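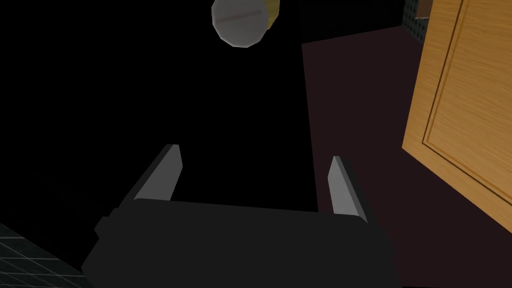
Subject: Re: [pondeck-civic] Swearing-in of the new Willari administration

On the evening after the ceremony, a list member wrote:

> I was in the overflow hall and I came away more hopeful than I expected to be.
> The new premier took the oath in both languages, the outgoing one shook hands
> with everybody on the platform, and the speech had real commitments in it.
> 600 new housing units in Pondeck before the end of the term. A ferry terminal
> at Intarasuk. A promise that the district councils will be consulted before
> the boundary changes go through, and a line about "a fresh compact with the
> outer districts" that got the longest applause of the morning.
>
> I know this list likes to grumble, but can we give them the first 50 days
> before we start? The federal president came all the way out here for it.
> That has to count for something.

I'm glad you had a good morning, and I mean that. I watched the broadcast at home and I heard a different speech, or at least I heard the same one with the transcript open next to it.

Take the 600 units. The text says the administration "will work toward enabling" them. The last administration was also going to enable housing in Pondeck. It enabled 200, on paper, and if you walk down past the old customs sheds you can see how many of those got past the fence and the signboard. I would like to know whether the 600 includes the 200. The press office was asked that at the briefing and said details would follow in July.

The Intarasuk terminal has been announced by three governments now. I still have the leaflet from the first time. The drawing on it shows trees.

On consultation, please read the wording again. The councils will be "informed and heard." Under the present ordinance they have to consent to any change in their own boundaries. So if "heard" replaces "consent," the outer districts lose something, and they were applauding while it was read out. Maybe it was loose drafting. I'd be happy to be told so by someone who had a hand in it. But the same phrase turned up in the Trollora merger bill, and Trollora has no council today.

As for the president coming all this way – the visit lasted under three hours, and he did not go farther than the harbor road. He swore in a cabinet of 13, of whom nine served in the last one. Two of them have swapped desks. I don't object to experience, but I do find it hard to call this new, and the papers have been calling it new since breakfast.

You ask for 50 days. My trouble with that is the calendar. The boundary order can be laid before the assembly on day 30 and it takes effect if no one files an objection within two weeks. By day 50 there is nothing left to grumble about. If people on this list want to say something, the time is before the first sitting, and it has to be in writing, on paper, with a return address. Email doesn't count as a filing. We found that out over Trollora, when a whole folder of objections was ruled out for that.

I've got the objection form and the text of the current ordinance, section on consent included, and can send both to anyone who writes to me off list. I can't attach them here, the list strips attachments over a certain size and I've never worked out what the size is.

One more question for you, since you were in the hall and I wasn't. The broadcast cut to the harbor right after the oath and came back partway through the section on the courts. Did the premier say anything about the vacant seats on the appeals bench? The printed version has a paragraph on it and the recording on the government site skips it. If it was read aloud I'll drop the matter. If it wasn't, I'd like to know which version we are supposed to hold them to.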